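Handgreifer-Bausatz Plutex
Werkstatt Faltberg › Greifen und Halten › Handgeführte Greifer

Artikelnummer: 1019
Lieferform: Teilesatz, unmontiert
Status: lieferbar, kleine Stückzahlen

Vorweg: Wir waren bei diesem Bausatz lange unentschlossen, ob er überhaupt in den Katalog gehört. Handgeführte Greifer werden gerade überall als Abkürzung verkauft. Man nimmt das Ding in die Hand, macht eine Bewegung vor, und der Roboterarm kann es danach angeblich auch. In unserer Werkstatt hat das bisher nur zum Teil gestimmt. Der Plutex ist trotzdem das Gerät, das wir am häufigsten aus dem Regal nehmen, also steht er jetzt hier.

Was Sie bekommen, ist ein Gehäuse aus Kunststoff, ein Satz Fingerpolster mit V-förmiger Kerbe, die Mechanik mit Abzug, die Kamerahalterung und ein Beutel Schrauben. Die Kamera selbst liegt nicht bei. Wer bereits eine mit Weitwinkelobjektiv besitzt, kommt meist mit dem mitgelieferten Adapter zurecht, muss aber mit abgedunkelten Bildecken leben. Der Hersteller nennt das »volle Raumabdeckung«. Wir nennen es Vignettierung.

Zur Griffweite: Im Datenblatt stehen 90 mm. Die erreicht man, wenn der Abzug sauber eingestellt ist und die Führung nicht klemmt. Bei zwei unserer Aufbauten klemmte sie. Etwas Nacharbeit mit feinem Schleifpapier hat geholfen, gehört für unser Empfinden aber nicht in eine Anleitung, die »werkzeuglose Montage« auf dem Titelblatt trägt.
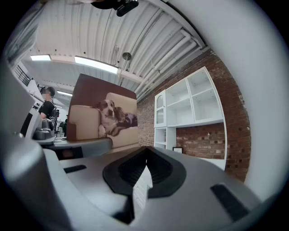
Die Polster halten kantige Dinge ordentlich. Schmale Leisten, Kartonkanten und Werkzeuggriffe sitzen in der Kerbe recht sicher, glatte und große Flächen dagegen verdrehen sich gern. Ob das für Ihr Vorhaben reicht, sollten Sie mit den eigenen Gegenständen prüfen und nicht mit dem Schaumstoffwürfel aus dem Werbevideo.

Haltbarkeit: Laut Verpackung sind die Polster für 1000 Greifvorgänge ausgelegt. Wie dort gezählt wurde, konnte uns auf Nachfrage keiner sagen. Bei uns war das erste Paar deutlich früher an den Rändern ausgefranst, das zweite hält noch. Ersatzpolster führen wir unter Zubehör, die von Long passen ebenfalls, sitzen allerdings etwas strammer.

Montage: Planen Sie einen Nachmittag ein. Die Abbildungen in der Anleitung sind klein, und Schritt 7 zeigt die Feder seitenverkehrt. Richtig herum zeigt der lange Schenkel zum Griff. Schrauben im Gehäuse nur handfest anziehen, der Kunststoff reißt sonst an den Domen aus.

Software: Ein Programm liegt nicht bei. Der Hersteller verweist auf Ekport, das die Aufnahmen einliest und in Bewegungsbahnen umrechnet. Das funktioniert bei ruhiger Hand und gutem Licht. Bei schnellen Drehungen verliert es die Spur, und man merkt es erst beim Abspielen. Für eine einzige brauchbare Bewegung haben wir mehr als 20 Durchgänge aufgenommen.

Geeignet für: Bastler mit eigenem Arm und Geduld, gemeinsam genutzte Werkstätten.
Weniger geeignet für: Vorführungen mit festem Termin.

Rückgabe nur, solange der Schraubenbeutel verschlossen ist.

Zubehör
Ersatzpolster, Paar
Kameraadapter, lang
Feder für Abzug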